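Student Project Report
The Saturated Table: How Shared Desks Are Used in the Hivley Reading Room
Margaux Millet, second year, Social Studies of Space

1. Why I chose this subject

When I came to study here, I was surprised by how people take a place in a library. In my home town you receive a numbered seat at the entrance and you stay in it. In Hivley every person chooses, and many people leave a coat or a notebook on a desk and then go away for a long time. I wanted to know how long a desk is kept in this manner, and what the other readers think of it.

The Hivley reading room is on the first floor, over the bicycle store. It has 30 desks for general use and four more which must be reserved in advance. Only the 30 general desks are part of my study. My supervisor advised me to leave out the café tables downstairs, because the rules there are different and eating is allowed.

2. Earlier work

I read two older student reports from our department. The first, by Troncoso, compares the reading room before and after the opening hours were extended to the evening. The second, by Drarov, is mostly about noise, but it has one useful chapter on what the author calls "absent sitting", which means that a thing sits in the place of a person. I have kept this expression in my report. Drarov believed that absent sitting is a problem of the exam period only. I did not find this, as I will explain in section 4.

3. Method

I made my observations in 13 sessions, all in the afternoon, from two o'clock to five o'clock. At each quarter of an hour I walked once through the room and wrote one of three letters for every desk: P for a person, A for absent sitting, and E for empty. I used a paper plan of the room and copied it into a spreadsheet the same evening.

In the beginning I also wanted to note the kind of object left on the desk. I stopped this after the second session. It made my walk too slow, and one reader asked me why I was looking at her bag — a fair question.

I also left a short questionnaire at the desk of the librarians. It had five questions and no names were asked. The answers were put in a closed box, and I emptied it in July when the sessions were finished.

4. Results

The most clear result is about time. In the first hour absent sitting was rare. It rose strongly after three o'clock, when many students go down for coffee, and it did not fall again until the end of the session. Some desks had the letter A in six rounds one after the other, so it is possible that the reader was away for more than one hour. I cannot be certain of this. A person can come back and leave again between two rounds.

The desks near the windows were kept longer than the desks near the stairs. I expected the opposite, since the window side is hot in the afternoon. Two of the questionnaires mention the electric sockets, which are only on that side, and this may be the explanation.

In the weeks outside the exam period there was still absent sitting in every session. For this reason I do not agree with Drarov on this point.

The answers to the questionnaire were milder than I thought. Most people wrote that half an hour is a correct time to keep a desk. Several wrote that they have never moved the things of another person, even when the room was full. One person wrote only "It depends who is tired", and I have thought about this answer many times.

5. Limits

I observed only in the afternoon. The Tristard building across the road opened its own study room during my last sessions, and maybe some readers went there. I was also alone to do the rounds, so my mistakes were not checked by a second observer.

6. Proposal

I suggest small paper cards with a clock printed on them, where the reader can write the time of leaving. The cards cost very little and can be tried on the window side first. 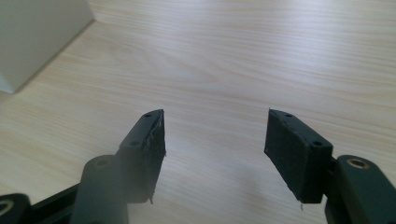
How long did the questionnaire answers say a desk may be kept?
Half an hour, according to most of the people who answered.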